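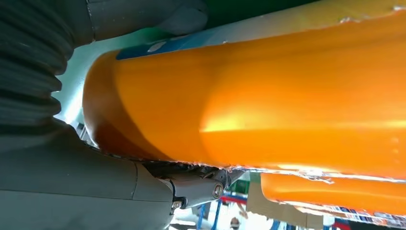
The Long Goodbye to Stuff

How my aunt's garage taught me to throw things out (and what I kept anyway)

My aunt kept string. I don't mean a ball of string in a drawer, I mean a whole biscuit tin of it, and under that tin another tin, and that second one had the short pieces. When she moved out of the house in Lirham last January and into a two-room apartment with a very nice view and almost no closets, I was the one with a free month and a car with a big trunk. So I got the garage.

I'd written about decluttering before, the way everybody who writes about homes has at some point, and I went in feeling pretty sure of myself. I had labels! I had a plan with three zones marked out on the floor in masking tape: keep, give, toss. By lunchtime I had a pile in the keep zone as high as my hip and exactly one thing in toss, a paint can that had gone solid.

What got me was how reasonable it all looked. Every object out there had a good argument for itself. The half roll of carpet matched a carpet that was still on the stairs. The jars had lids. The lids that had no jars were a common size. My aunt came out with coffee, looked at my one paint can, and told me I was being a little hasty with that.

Then I called Karabo Naidoo.

Karabo clears houses for a living, mostly for families, and has done it for 18 years under the business name Gravia. I'd interviewed her once for a piece on moving and we'd stayed in touch. She laughed at my tape zones for a good long time and then told me to pull it all up and start with the things that had no feelings attached. "Start with what's broken," she said. "Then what's expired. Don't open a single box with handwriting on it until the second week."

The second week! I'd been planning to be done by the weekend.

But she was right, and I'd hand that advice to anyone. Broken things go fast. I filled the trunk twice before dinner with cracked flowerpots, a hose that was mostly holes, a lawn chair missing its seat and a radio with its insides in a separate bag. Expired took longer, and it's a bigger group than you'd think. Sunscreen, seeds, glue, grout, car wax, weed killer, a first aid kit with bandages so old they'd lost their stick. Some of that can't go in the regular trash, so please look up what your town does with chemicals before you load the car. I didn't, and I drove a box of garden poison to the dump and back home again with the windows down.

The sorting rules I ended up with

I'm not a system person. I tried one of those apps where you take a picture of every item and give it a score, and I gave up somewhere in the extension cords. What I had by the end was a handful of rules on the back of an envelope, and they went like this.

If it's a part of something, the something has to be in the house. This one rule cleared a full shelf. Chargers, brackets, spare knobs, the glass plate from a microwave that left us years ago.

If there's more than 2 of it, keep the best 2. My aunt fought me on scissors and I let her win on scissors.

If you'd have to clean it before giving it to a friend, clean it today or let it go today. I'm still fond of that rule even though I broke it with a fondue set, which is sitting dirty in my own basement as I write this.

And if you're keeping it for a person, call the person. We had a crib, a set of skis and a box of college textbooks, all being saved for various cousins. I made three phone calls. The crib got a yes (lovely, she's due in spring). The skis got a long silence and then "what skis?" The textbooks got a laugh so loud my aunt heard it from across the garage.

On selling things

People always ask me if it's worth selling. I had big hopes here. My aunt owned a Zulu sewing machine, a heavy old green thing in its own case, and I'd talked myself into believing it would pay for the movers. I put it up online for 500 dollars and felt generous about it.

Well. Three weeks later I'd had a lot of messages and most of them said "is this still available" and then nothing at all. One man wanted to trade me a canoe. In the end it went to a retired upholsterer named Gert Engelbrecht, who drove over after supper, took the cover off, ran a scrap of canvas through it right there on the workbench and talked me down so politely that I hardly noticed. I'd have given it to him for free, to be truthful, after watching him thread it. He sent my aunt a tote bag he'd made on it, and she takes it to the library.

Altogether, the sale of everything from that garage brought in 447 dollars. That's the sewing machine, a ladder, some garden tools and a box of records. If I'd paid myself for the hours I spent answering messages and standing in the driveway waiting for people who didn't show, I'd have owed myself money. So my answer is this: sell one or two things you know are good, put a real price on them, and give the rest away while you still have the energy to carry it.

The handwriting boxes

Karabo came by for the second week, bless her, on her own time. She has a way of sitting down on an upturned bucket like she's got all day. She had my aunt open the boxes, and she made me go inside and do the dishes.

I could see them through the kitchen window with a lamp on between them, reading. It took four evenings. I'd expected tears and there were a few, but mostly I heard my aunt telling stories: the summer she worked at the cannery, the boyfriend with the motorcycle, the landlady who charged extra for baths. Karabo asked questions and put things in one of two piles and never once said the word "keep."

When they were done there was a single box, down from nine. My aunt had picked the letters she wanted and let the others go to the shredder, and she told me she'd read them properly for the first time in forty years, so what was the box for now? I've thought about that a lot since. I went home and got my own boxes down from the attic and then I put them back up. Small steps.

What I took home

I promised myself I'd leave with nothing, and of course I left with the fondue set, a step stool, the good rake and the Itico coffee tin where my grandfather kept his fishing hooks. The hooks are gone (broken things first!) and it holds my pens.

My aunt took the biscuit tin of string to the new apartment. The long pieces only. We had a real conversation about the short pieces, out there on the driveway with the car running, and she handed them over to me and I told her I'd find them a good home. They're in my trunk. I've used four of them already, tying up tomato plants, and last week I needed one to keep the trunk shut.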